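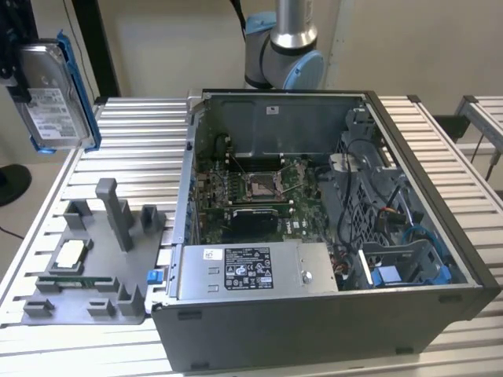

The slope at Salinas Road

Any visiting goalkeeper who wins the toss at Salinas Road asks the same question, which is whether the far end really is lower or whether it just looks that way. It is lower. The club had it measured in August, by a man with a tripod and very clean boots, and the drop from the car park goal to the allotment goal came out at 68 inches. The home players were a little disappointed. They had been telling people it was eight feet.

Selten Rovers have played on this hill for longer than most of their supporters have been alive, and they have built a style around it. In one half they hit the ball long and chase it. In the other they keep it on the ground, partly out of principle and partly because anything hoofed uphill into the wind comes back over the hoofer's head. Opponents call this cheating. Rovers call it home advantage and point out that everyone changes ends.

Rodel Javier has managed the side for seven seasons, which makes him the longest-serving manager in the division and, by his own reckoning, the most rained on. He played left-back for Rovers before that, always on the low touchline, where the water collects. "I had one good knee when I got here," he says. "I've been trying to work out which one it was."

His team are third. This is causing some unease. Rovers have finished between ninth and fourteenth for as long as anyone at the tea hut can remember, and there is a settled feeling that this is where a decent club belongs, well clear of relegation and safe from the expense of going up. Promotion would mean a stand with seats in it. It would mean a turnstile that turns. It would also, under the rules of the league above, mean a flat pitch.

You might expect a manager to be torn about that. Javier isn't, much. He took his players to Zirkska Town last month, where the surface is artificial and as level as a snooker table, and they lost 4-0. The midfield kept leaning. His centre-half, a plasterer with 16 goals to his name over a long career, most of them headers and two of them for the wrong side, said afterwards that he'd felt seasick.

At home it is another matter. Gevimia came in the autumn with a coach, a physio and a young man filming everything on a tablet, and chose to kick downhill first. They were two up inside 28 minutes and looked pleased about it. Then it was half-time, and then it was Rovers' turn. The third goal, a goal kick that bounced once on the edge of the area and went in over the keeper, is still discussed in the Feathers with hand gestures.

Supporters will tell you the football is better than it used to be, and then, a little grudgingly, that it may even be good. The winger is quick. The goalkeeper has started coming for crosses. There's a lad of 19 in the middle who passes forwards, a habit the older players tried for a while to talk him out of.

Training is on the hill too, under two floodlights and most of a third. Javier has them run up it, naturally. He stands at the bottom with the whistle, in a coat that reaches his shins, and when they get to the top he tells them to come back down slowly, because the grass is greasy by the allotments and he's only got fourteen fit.

Gevimia away is the next fixture. Their ground is flat. Javier has asked the council whether he can borrow a car park to practise on.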